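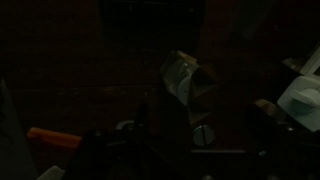 How do you teach a robot to tidy a workbench when you can't write down how you do it yourself?

You take hold of the controls and do the job through the robot, again and again, while it records what its joints and its cameras were doing at every moment. Later a computer program studies all those recordings and tries to work out what you would have done next.

I'd read that explanation a dozen times before I visited Pralia, a small robotics workshop above a bicycle shop, and it had never quite landed. Then Rungnapa Srisuk handed me the controls and I spent five minutes trying to pick up one small block. Five minutes! My own hand would have had it in half a second, and I came away from that chair with a whole new respect for my thumb.

Srisuk trains arms to clear up after people. She likes benches in the state people leave them, with wrappers crumpled where they fell and bits of cardboard folded at odd angles, and she likes the lights low, too. "If I only teach it in a bright room, I've taught it bright rooms," she told me. A clear plastic wrapper in dim light is one of her favorite things to put down, partly out of mischief. You get a few dull glints and you have to guess where the rest of it is.

The operator at Pralia holds a lightweight copy of the robot's arm, joint for joint, and whatever you do to the small one the big one does a blink later. You can look across at the bench if you want to, but the experienced people mostly watch the view from the wrist. It feels strange at first. You're down among the objects, nose to the wood, and the gripper's own dark bulk takes up the bottom of your view like the hood of a car. An orange handle slides behind it and you have to remember that the handle goes on even though you can't see the end of it.

"Beginners fight that," said Marcelino Palacios, who used to run a crane and now records for Srisuk most afternoons. "They want to see everything. The robot won't get to see everything either, so drive with what it has."

He is lovely to watch. He comes in low and a little to one side, waits, closes, lifts. There's a tiny hitch before each grasp that he swears he doesn't know he's making, and the trained robot makes it as well. I saw it do this on its own, hands off, and laughed out loud. It had learned the task and picked up his accent along with it.

A single demonstration is called an episode, and when I visited the team had 201 of them for the bench task. The first 100 were recorded by one person, and Srisuk now thinks that was a mistake. The robot got very good at being that person on a good day and had no idea what to do when it arrived a finger's width off target. So she began asking people to start badly on purpose: come in crooked, miss, back up, try again. Those untidy recordings have been worth more to her than the smooth ones.

The other way to teach is to take the arm itself and walk it through the motions. Aino Turunen does this downstairs in a room the team calls Dromska (after a board game, I was told, and then told a great deal more about the board game). The motors go slack enough to push, and you guide the gripper as you'd guide a child's hand around a pencil. Turunen loves it for anything with contact in it, like turning a knob or pressing a lever, because she can feel through the metal when the part starts to give. The drawback is that her own arms keep getting into the room camera's view. She has tried long sleeves in the color of the wall, with mixed success.

I asked both of them how many episodes it would take before an arm could walk up to any bench at all and get on with it. Turunen shrugged. Srisuk said she'd like over 2000, from as many different people as will sit down, and that she'd ask me again in December when she has a second station running.

I stayed until early evening and recorded two episodes of my own. In the first I knocked my block sideways, chased it and finally pinned it against something heavier. Srisuk watched the playback with real interest and kept it. My second was much neater, and she deleted it, since I'd bumped the table with my knee halfway through and shaken every camera in the place.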